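Takdale Makers Board > Builds in Progress > Hand-held gripper, mk 3 (dark green, finally)

8 posts in this topic

stripped_thread
Posted 05/02/2020

OK, the third version of my hand-held gripper is together and I am way too happy with it. Quick recap for anyone who missed the other topic: it's a two-finger gripper you carry around by a handle, with a camera looking down between the fingers. You squeeze, it closes, and you record yourself picking things up so that later the arm on the bench (the Tusitham kit arm I've been rebuilding since November) has something to learn from. The arm gets the same fingers, printed from the same files.

Changes since mk 2:

Fingers are thicker and the inner faces are flat now. I dropped the curved pads, they were great on cups and terrible on everything else.
Mounting holes moved so I can get a driver in without taking the linkage off.
Brass bushings in the pivots. The old ones were bare plastic on a steel pin and you could wiggle the tips with your thumb.
Total print time came out at 21 hours, which hurt, but I was asleep for a lot of it.

Ask me anything, I will talk about bushings all night.

kettle_logic
Posted the same evening

Love this! What filament is it? My dark prints always come out shiny and then the camera picks up every lamp in the garage.

stripped_thread

It's the matte stuff from Stovico, dark green, though indoors it's so dark you'd call it black. I had the same glare problem on mk 1 (glossy gray, big mistake). Matte fixed most of it. It's a bit more brittle than the regular kind, so I went to 60 percent infill on the fingers. Linkage arms are the same.

oldbeltdrive

Nice looking work, but I'm going to be the grump on the flat fingers. I ran flat faces for a whole winter and anything round would squirt out sideways the moment I closed faster than a crawl. Marbles, pens, eggs (don't ask). Curved pads center the part for you. I'd have kept them and made a second set of flats for boxes.

Also, brass bushings in printed holes work loose. They do on mine anyway. You press them in, they feel great, and a few weeks later one is turning with the pin.

stripped_thread

Fair on the round stuff! I'm going to stick foam tape on the faces before I go near a marble. My trouble with the curved ones was that I could never tell what the camera would see, the pad hid half of whatever I was holding. With flats I get a clear look down the middle all the way to the tips.

On the bushings, mine go in warm. Soldering iron on low, a scrap of aluminum foil so the tip doesn't scratch them, push until flush and hold while it cools. Ask me again when they've got some miles on them.

kettle_logic

Warm is the way to go. I did the same with threaded inserts on my camera mount and I've stripped exactly none of them.

Siding with oldbeltdrive on the pads though. Could you make the faces swappable? Two small screws from the back and you're done.

pinch_point
Joined the thread late, sorry if this was covered

How are you setting your zero? I'm building something close to this out of the Reisinger linkage plans and my open position drifts every time I take it apart. By the end of an evening the software thinks it's half closed when it's wide open.

stripped_thread

Not covered, good question! What I do is very low tech. I put white paper down on the table so there's nothing for the camera to get distracted by, open the gripper all the way against its stops, and record a few seconds of that. Then closed all the way, same thing. Those two clips give me my ends, and everything in between gets stretched to fit. I redo it whenever a screw has been touched — even one of the finger screws, they shift more than you'd expect.
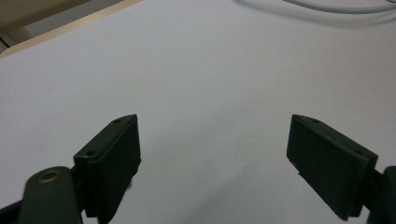
The software part is simple enough. I find the two fingertips, measure the gap between them in pixels, and compare it to the two ends. My first try used the whole finger outline and it got lost any time my sleeve wandered in, so now I only look for the tips. The evening I got it working I had 1,678 frames sitting in a folder and went through the bad ones by hand. Most of them were motion blur from me waving the thing around like a sparkler. Move slower than you think you need to, that's my biggest tip.

If yours drifts after you take it apart, check that the stops are touching on both sides. On mk 2 one side was hitting early and the other was just hanging there, so "open" was wherever friction left it.

pinch_point

Oh, that could be me. I only have a stop on one side! The plans show two and I skipped one to save a reprint. Well, I know what I'm printing tonight.

oldbeltdrive

Put in both stops, yes. I'd still use a little encoder on the pivot over measuring pixels. The camera can lose the tips behind whatever you're holding and then you've got no number at all. A magnet and a hall sensor doesn't care what's in the way.

stripped_thread

True, and I might get there. For now I like that the handle has no wires in it besides the camera's, and I can drop it in a backpack and try it in somebody else's kitchen. If the tips vanish for a few frames I just fill in between the last good ones. It's held up fine on blocks and boxes. Mugs, not so much, the handle gets in front of everything.

kettle_logic

Are you sharing the files? I have 300 grams of that same matte on the shelf and no plans for the weekend.

stripped_thread

Yes! Give me a day or two to clean up the linkage file, it still has a hole in it left over from mk 1 that does nothing. I'll do the swappable faces too, you two have worn me down. oldbeltdrive, if you still have your curved pad drawing I'd love to start from that.

oldbeltdrive

Somewhere. It's in inches, you've been warned. I'll dig it out after dinner.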